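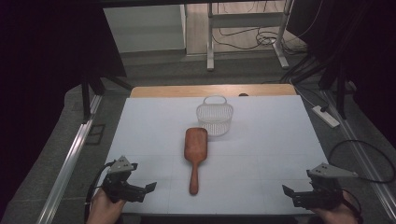
Xuelian Gu has been comparing hand-held grippers at Grusano since November, and she is happy to talk about them for as long as you'll let her. "I used to think we'd choose on grip force," she says, pouring us both more tea. "Then I spent a Saturday with the things on my hands!" Her favorite test is still a wooden hairbrush lying back up on a white sheet, with a little see-through basket beside it. "The handle is so slim, and you have to come at it from the side - my wrists learned that quickly." She has logged 1476 grasps and wants 2000 before she compares notes with Yichen Luo, who runs the same trials in Mulldale and prefers longer fingertips. "We'll argue," she says cheerfully. "We always do."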